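**23/10/2020, Notizen Wäschefalten, Schlafzimmer**

Aufgabe laut Plan: Kleiderhaufen auf dem Bett zusammenlegen, Reihenfolge frei, Faltmethode angeblich auch. Omar hatte die Anleitung geschrieben, vier Seiten, davon zwei über Socken. Socken standen heute nicht auf dem Programm.

Vorab die Grundsatzfrage, die uns schon im April einen halben Nachmittag gekostet hat: Wann gilt ein T-Shirt als gefaltet? Denise vertritt die strenge Schule (Ärmel nach hinten, Drittel, Drittel, Hälfte, Kanten bündig, Aufdruck oben). Saoirse vertritt die Schule »passt in die Schublade«. Mein eigener Kleiderschrank verbietet mir eine Meinung. Wir haben uns auf das Wort »rechteckig« geeinigt und es absichtlich nicht näher bestimmt.

Zum Bett als Arbeitsfläche:

- Die Steppdecke ist hübsch, rosa mit Blüten, und als Falttisch eine Zumutung. Glatt streichen kann man darauf nur, was die Decke erlaubt.
- Zu niedrig für alles, was man im Stehen machen möchte. Im Sitzen geht es, dann liegt aber die Hälfte der Wäsche außer Reichweite.
- Haufen am Fensterende lassen. Liegt er in der Mitte, faltet man jedes Teil auf dem nächsten.

Dunkle Sachen sind lästiger als helle. Bei Schwarz auf Schwarz sehe ich die Naht nicht, und was ich für den Saum halte, ist regelmäßig der Halsausschnitt. Dunkelgrau geht gerade noch, vor allem wenn vorne ein kleines Logo sitzt, dann weiß man wenigstens, wo vorne ist. Remedios meint, man solle zuerst am Etikett suchen. Das setzt voraus, dass noch eines drin ist.

Straffziehen hilft mehr als Streichen. Saum auf der einen Seite, Schulter oder Ärmel auf der anderen, kurz spannen, ablegen, dann erst falten. Zu zweit wäre es ein Kinderspiel, allein ist es eher Gymnastik. Wer zu kräftig zieht, bekommt ein Dreieck, und aus einem Dreieck wird auch nach Saoirses Maßstab kein Rechteck.

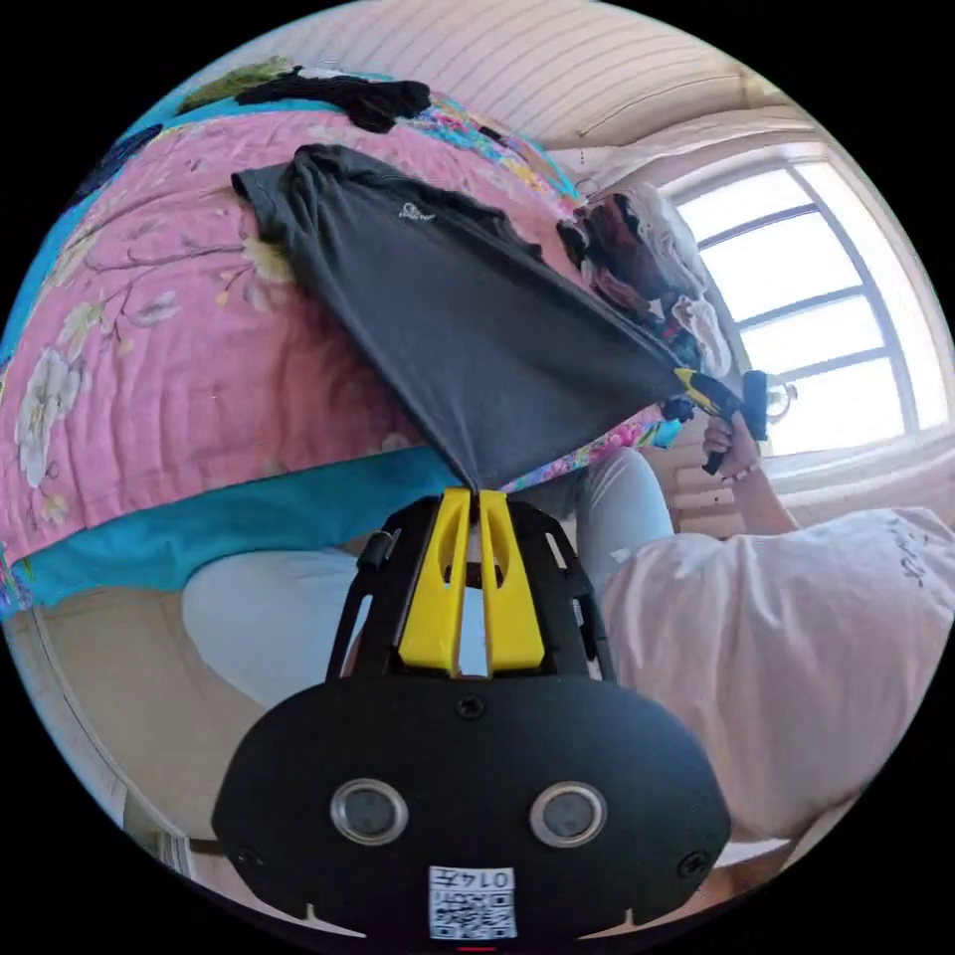
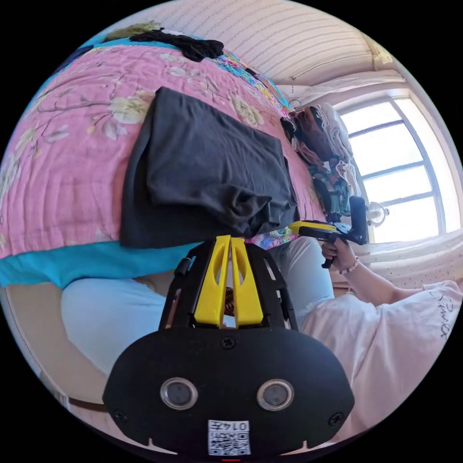 *Dunkelgraues T-Shirt in der Luft (erstes Bild), dunkelgraues Bündel auf der Decke (zweites Bild).*

Zur Bewertung: Eimear hat einen Bogen mit 17 Kriterien entworfen, darunter »Gesamteindruck« und »Würde«. Ich habe Letzteres für einen Tippfehler gehalten. Es ist keiner. Vorschlag von mir: vier Kriterien behalten (Kanten, Ärmel, Aufdruck, Stapelbarkeit), den Rest in den Ordner legen, in dem auch die Sockenseiten gut aufgehoben wären.

Die Stapelbarkeit ist übrigens die einzige Eigenschaft, über die man nicht streiten kann. Entweder der Turm steht oder er liegt. Auf einer Matratze liegt er meistens, und das sollte man der Wäsche nicht anlasten. Deshalb beim nächsten Mal Stapel auf eine feste Unterlage umsetzen. Denise hat noch das Faltbrett von Hunder zu Hause, das sie seit Jahren für überflüssig erklärt und trotzdem nicht hergibt. Ich frage sie vorsichtig.

Hosen: getrennt behandeln. Bein auf Bein, dann dritteln, das kann jeder. Wir sollten sie ans Ende stellen, als Belohnung.

Offen:

- [ ] Anleitung kürzen (Omar, bitte ohne neue Fußnoten)
- [ ] Faltbrett oder große Pappe besorgen
- [ ] »rechteckig« nun doch definieren, möglichst in meiner Abwesenheit
- [ ] mehr helle T-Shirts in den Haufen mischen
- [ ] Remedios nach dem Trick mit den Kapuzen fragen; sie hat ihn mir schon zweimal gezeigt, und ich habe beide Male genickt

Nachtrag: Eimear besteht auf »Würde«. Wird vertagt.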